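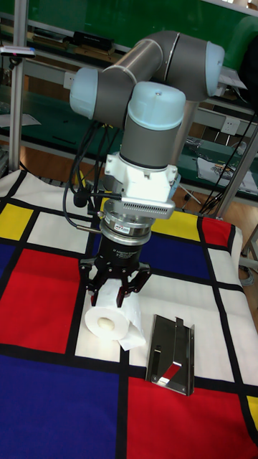 Last modified: 8 June 2024

Chapter 12. Comparing Grippers on Soft Parts

A paper roll deforms under light load and has no flat face along its side. The Gonberg cell uses one, with a bent steel bracket, to compare finger settings on a single arm.

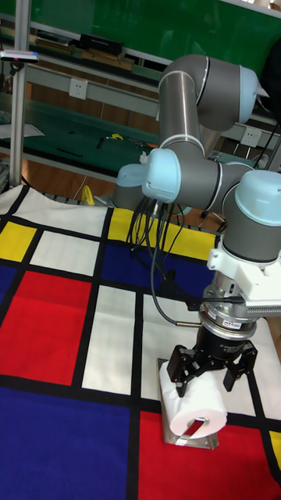
Figure 12.1. Open fingers at the upper part of the roll, steel plate beneath.

Orientation is treated as a separate variable. A standing roll offers its rim and core; a lying roll offers only a curve.
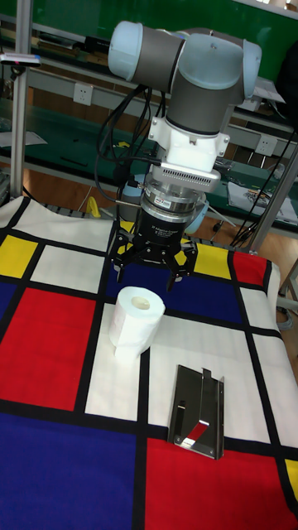
12.1 Approach Height

Set the height before the finger opening. Record both for every trial, along with the sensor reading at first contact. 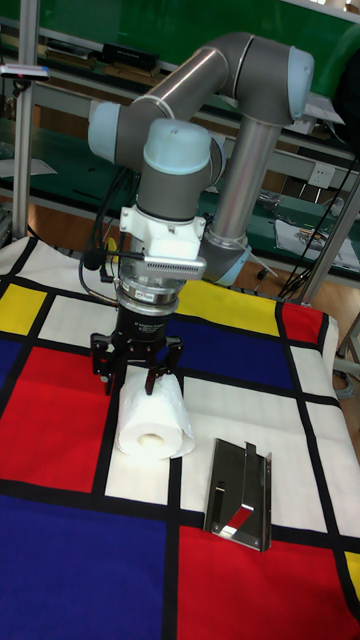

Section 12.1 last revised in May

Readings taken with a finger on top of the roll are logged apart from side contacts.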